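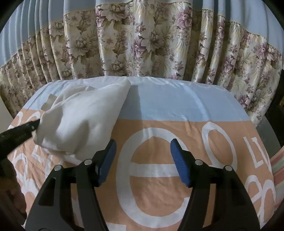 Tronddale Family Resource Center
Household Tips: Sharing Games and Screens at Home

Updated July 22, 2024

The following guidance is intended for parents, grandparents and other adults who share video games, board games and streaming services with children at home. It was prepared by Rhona Baxter of the Center's family programs office and reviewed by Murdo Buchanan, who coordinates the equipment lending service at the Flevness branch. Households differ in size and schedule, and families should adapt these suggestions as needed.

Setting up a shared play area

Choose a room that adults pass through regularly. A corner of the living room or a wide hallway is preferable to a bedroom, particularly for children under the age of 8. Seating should face the screen directly. Players who sit at an angle tend to lean, and complaints of sore necks usually follow.

Place the console on a hard, level shelf with open space on all sides. Do not stack other equipment on top of it. Cables should run along the wall and be held with reusable ties. A cable that must cross a walkway should be covered with a low floor strip sold for that purpose.

Light the room evenly. A lamp placed behind or beside the screen is easier on the eyes than a bright screen in a dark room. If sunlight falls on the screen in the afternoon, draw the curtains on that side only.

Agreeing on time

Families report fewer disputes when the length of a session is settled before the console is switched on. State the limit in terms the child can follow: two races, one level, or one episode. A kitchen timer placed where all players can see it works well. Give a warning five minutes before the end, and allow the player to reach a save point.

Where several children share one console, write the order of turns on a sheet of paper and post it near the screen. Rotate the first turn daily. Adults who play should take their place in the order along with everyone else.

Streaming services

Set up a separate profile for each child and apply the age settings before the child first uses it. Review the settings again whenever the service is installed on a new device, as they do not always carry over. Turn off automatic play of the next episode. This setting is usually found under the individual profile and must be changed for each one.

For family viewing, allow each person to choose in turn. The Center suggests that the person choosing have 2 minutes to decide, after which the choice passes to the next person.

Cleaning controllers and remotes

Switch off the controller and remove the batteries, if they are removable. Wipe the outer surfaces with a soft cloth that has been slightly dampened with water. Do not spray any liquid directly onto the controller. Use a dry cotton swab around the buttons and a wooden toothpick for the seams, working gently. Allow the controller to dry fully before replacing the batteries.

Controllers should be cleaned weekly in homes with young children, and after any illness in the household. Store them out of reach of pets. Rechargeable models should be unplugged once they are full.

Care of board games and puzzles

Keep small pieces in zippered bags, one bag for each player's set, and write the name of the game on each bag. Tape the inside corners of a new box before first use. A repair made on the outside of a worn box will hold for only a short time.

Count the pieces of a large puzzle only when it is new to the household. For puzzles of 1,000 pieces, a sheet of felt laid under the work allows it to be rolled and put away between sessions. Sort edge pieces into a shallow tray and leave the tray with the roll.

Playing cards that have become sticky may be wiped individually with a barely damp cloth and laid out to dry. Cards without a coated finish should not be wiped. Replace them.

Store boxes flat and away from outside walls, where moisture may collect. Basements are not suitable unless a dehumidifier is in use.

Borrowing from the lending service

Residents of Tronddale and Flevness may borrow board games, puzzles and spare controllers from the Flevness branch. The catalog currently lists 901 items. Loans run for two weeks and may be renewed once, provided that no other household has requested the item.

Before returning a game, check the contents against the list fixed inside the lid. Report missing pieces at the desk. No charge is made for a single missing piece, and many can be replaced from stock. Controllers should be returned with their charging cable and without batteries.

The lending desk is closed each year during the last week of May for inventory. Items due in that week may be returned on the first day of reopening without penalty.

Questions about this page may be directed to the family programs office during regular hours.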